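Plendlow market changes fruit pricing to weight only

Stallholders at Plendlow covered market will sell all loose fruit by weight from January, ending the mix of per-piece and per-kilo pricing that has been in use since the hall reopened. The change applies to the 11 fruit and vegetable pitches on the ground floor and to the two seasonal pitches by the east entrance.

Under the new terms, each pitch must show a price per kilogram for every line of loose produce. A price per piece may still be shown next to it, but the till charge has to be worked out from the scale reading. Pre-packed punnets and nets are not affected, provided the net weight is printed on the label. 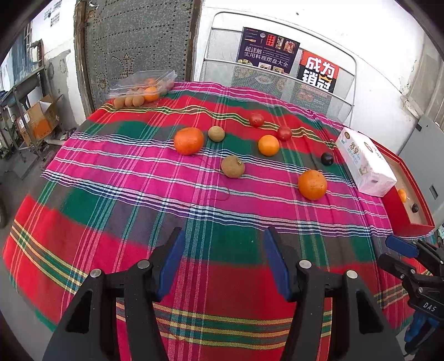

Oranges and kiwifruit are among the lines moving to a price per kilogram.

Market manager Arash Tehrani said the main difficulty had been with fruit that varies widely in size within one delivery. "An orange from the top layer of a crate can weigh nearly twice as much as one from the bottom," he said. "With a single price per piece, the large ones go by mid-morning and the trader is left with the small ones at the same price."

Kiwifruit, plums and the smaller citrus types gave rise to most of the queries at the enquiry desk last year. The desk logged 1133 pricing queries in total, covering both fruit and vegetables. Most were settled at the stall.

Scales will be supplied by Flekau on a two-year hire agreement. The model chosen reads in steps of five grams and has a display on both sides, so that the customer can see the weight and the unit price together. Traders who already own an approved scale may keep it, subject to inspection before the start date. Containers must be placed on the scale and zeroed before any fruit is added.

Grukar, the wholesaler that supplies several of the pitches, will mark its crates with the net weight and the size grade of the contents. Until now only the grade has been shown.

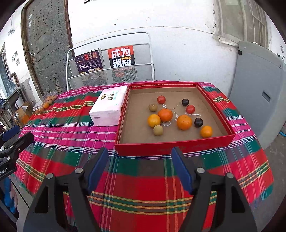 Mixed selections, which are popular as gifts, will be handled in one of two ways. A trader may weigh each type of fruit separately and add up the amounts, or may set one price per kilogram for the whole selection. Under the second method the price must be displayed before the customer begins to choose. Trays and wrapping are to be charged as a separate item and left out of the weight.

The Babaei stall, which has sold by weight since last summer, reports that serving times rose slightly in the first weeks and then returned to their earlier level.

Written guidance will be handed to traders with their pitch renewal forms. Copies can be collected from the market office, open from 8 am.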